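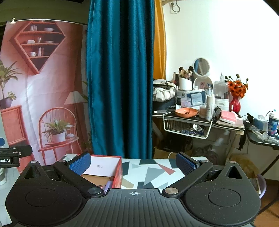

The fault in this report is an opening error in the Kotgate hand-held gripper: the logged distance between the finger pads stopped matching the real distance part way through a recording session, and nothing in the software noticed. The gripper has two black finger arms that angle inward from a ribbed body, each ending in a blue pad with a fine dotted texture. The work area was a table with a patterned cloth and an open red box on it, and most tasks consisted of moving small household items into or out of that box. The pads are the only parts meant to touch anything. Their separation is the single value that tells the robot arm how far to close when a recording is played back, so an error in it goes straight through to the arm.

18th January
Huệ Bùi and Folke Lie
Search this site Enter keywords Go

1. What happened

The first sign came in playback. The arm moved to the correct place over the box, closed on a pen, and kept closing after contact. The drive current rose to the limit and the controller stopped the arm. The pen was not damaged. On the second run the same recording was used with a foam block in place of the pen, and the block was crushed before the stop.

We first blamed the arm, which had a stop for high current in July from a worn cable. Ivan Semeniuk swapped the cable and the result was the same. The recording itself was then checked. In the early part of the session the logged opening returned to the same closed value each time the pads met. Later it returned to a value below zero, which is not possible, and our import script had clipped it to zero without a warning. Clipping hid the fault for the rest of the session.

2. Cause

The opening is read by a Flernell angle sensor mounted on the left finger linkage only. The right finger is assumed to mirror it. The screw that holds the sensor magnet had backed out, so the magnet could turn a small amount on its shaft. Each time the left finger was pushed sideways, the magnet slipped and the zero point moved with it.

The slip was in one direction. Hafiz Ngui held the finger still in a vise and pushed on the pad by hand, and the reading shifted and did not come back. With the screw tightened and thread lock applied, the same push gave a shift that did come back. We take this as enough to name the screw as the cause. We did not find out why it had backed out. The build notes call for thread lock on that screw, but there is no entry saying it was applied.

3. Why the box made it worse

Sideways load on a finger is low when the gripper comes down on an item in the open. It is higher at the wall of the box. With the tool placed across the left wall, the left pad is outside the box and the right pad is inside, and the thin wall sits in the gap between them. Any sideways motion of the hand in this position can press one pad against the wall. The person holding the tool feels very little of this through the body — the linkages take it — and so tends to keep going.

Items lying against the right wall cause a related problem. A tube leaning on the right wall, or a charger with its prongs facing the gripper, has to be approached at an angle, and the body of the tool can end up over the near side of the box while the fingers reach across. We had planned grasps only from above and had not written down any rule for contact with the walls.
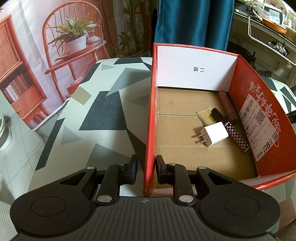 4. Test after repair

The repaired tool was put through 100 open and close cycles in free air, then 125 cycles with a sideways push on the left pad at full opening. The closed value was logged at the end of each cycle. No drift was found in either set that was larger than the noise of the sensor. A longer run of 3000 cycles on the bench rig in the Kirkosby workshop was started but stopped at around 2000, when the rig motor overheated. The data up to that point shows no drift. The rest of the run should be done before the tool is used again for recordings that will be played back on the arm.

5. Changes made

— The import script now rejects any recording with an opening below zero and prints the time of the first bad sample.
— The pads are closed fully at the start and end of each recording. If the two closed values differ by more than the sensor noise, the recording is set aside.
— The current limit on the arm was lowered for all playback of hand recordings. Tullio Parisi has the old value if it is needed for other work.
— Thread lock is now a signed step on the build sheet.

6. Open points

A second sensor on the right finger would show a slipped magnet at once, but there is no free input on the board. Folke Lie is looking at an Ammann board with the same footprint. The recordings made before the repair have been kept and marked as not for playback. It may be possible to correct them, as the closed value can be read wherever the pads are known to have met, but this has not been tried.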